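Ternbridge Conservation Workshop > Notebooks > Paper and Bindings > Entry 17

April 2023

Subject: Paste trials for the Tultura account books, continued from Entry 16.
Present: Nhàn Mạc, Đạt Hồ, Nhung Tăng. Khôi Đoàn joined after lunch.

The second batch of wheat starch paste was prepared this morning by Đạt Hồ in the usual proportion, one part starch to five parts deionized water by volume. The starch was soaked before cooking, as agreed at the last review. The batch was cooked in the double boiler, stirred throughout, and passed through the horsehair sieve three times once cool. Texture was even after the second pass. The third pass is retained in the procedure until Nhung Tăng has finished comparing the two.

The first batch, prepared for Entry 16, has been discarded. It had begun to separate in the jar and carried a faint sour smell. The refrigerator in the small store is set higher than the label on its door states, and the label should be corrected.

Three mending tissues were tested on blank offcuts from the rear of ledger 404. The lightest tissue gave the least change in flexibility but did not hold across a fold when the sample was opened and closed repeatedly. The middle weight held. The heaviest held as well, but it raised a ridge at the edge of the repair that could be felt with a fingertip, and on a volume as thick as this one such ridges would add up along the spine. The middle weight is therefore proposed for tears that reach the gutter, and the lightest for short edge tears only. All tissue was torn along a water line, never cut. 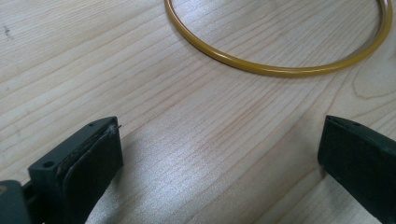
Drying remains the less settled part of the work. Samples left between blotters under light weight for one hour cockled slightly when released. Samples whose blotters were changed after 5 minutes and again after half an hour, then left overnight, came out flat. The second routine will be followed for all repairs to the text block. It requires more blotter than was ordered in December, and Nhàn Mạc will submit a revised request to the Villatine supply office.

Iron gall ink was tested for free iron on six leaves with indicator paper. Four gave a positive result, two of them strong. On those leaves the paste should be applied to the tissue through blotter, with as little moisture as will activate it, and no wet treatment is to be attempted until Nhung Khương has given her opinion. She has asked for the test strips to be kept. They are in the gray folder with the leaf numbers written on the reverse in pencil.

Khôi Đoàn examined the sewing of ledger 404 and reports that the original supports are sound at the head and broken at the tail. He does not favor full resewing. His proposal is to extend the two tail supports with linen and link the loose sections to them, leaving the remainder as found. Nhung Tăng noted that the Kontogiannis volumes were treated in this manner and should be inspected for strain before a decision is made. The treatment record for those volumes is filed under the old numbering, at 974, and has not been transferred to the new register.

The following points are open:

- Whether a methylcellulose addition would slow the drying of the paste enough to be of use on long tears. Đạt Hồ to prepare one small batch.
- Toning of the middle weight tissue. The untoned sheet is too white beside the Tultura paper. Acrylic toning was done last time and left the sheet somewhat stiff.
- Return of the borrowed brass weights to the map room.

Correction to Entry 16: the grain direction given for the offcuts was wrong. It runs parallel to the spine. The fold results in that entry were obtained across the grain and should be read accordingly. The samples have been relabeled.

Next session: repeat the fold test on toned tissue, and begin surface cleaning of the first gathering with the soft brush and vulcanized rubber sponge. Initialed N.M.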